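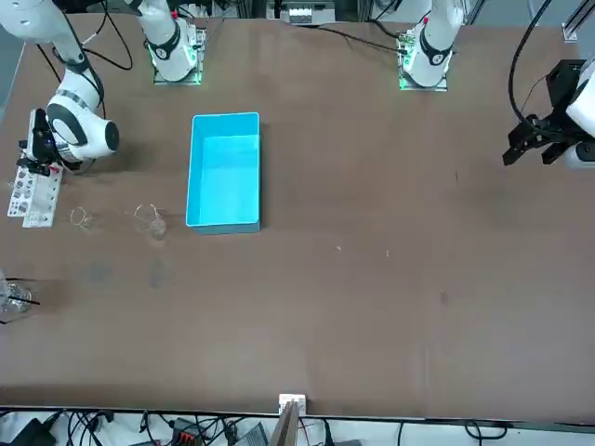

9/24/24, Bindham bench notes

OK so the tube sorting ran most of the morning and I mostly sat on a stool with my coffee, which still feels like cheating. Back in July this was my whole day! Rack, tube, bin, rack, tube, bin (my thumb can vouch for it). Selvaraj says he still catches himself reaching for a rack when he walks by.

Things for whoever has it next:

Right arm is slow coming down over the rack if the rack sits crooked. Square it up before you hit start. I forgot twice.

Keep the beakers well over on the left. I'd like them off the table completely during a run, but then the rinse step has nowhere to go, so we need to talk about that.

Left arm did nothing for 30 minutes while I rewrote its pickup points. 4 of the 5 are good now. The last one is still too high.

Long chat with Selvaraj over lunch about what the job is now. Less wrist pain, yes, but way more staring and waiting, and the Satska people want 1,000 tubes logged before they'll sign off, so that's a lot of staring. He misses having the radio on and just getting into a rhythm. I kind of do too. We're going to try swapping at noon so neither of us babysits all day.

Tomorrow: fix that last point, tidy the cables under the front edge, ask Jirnudier for a second bin.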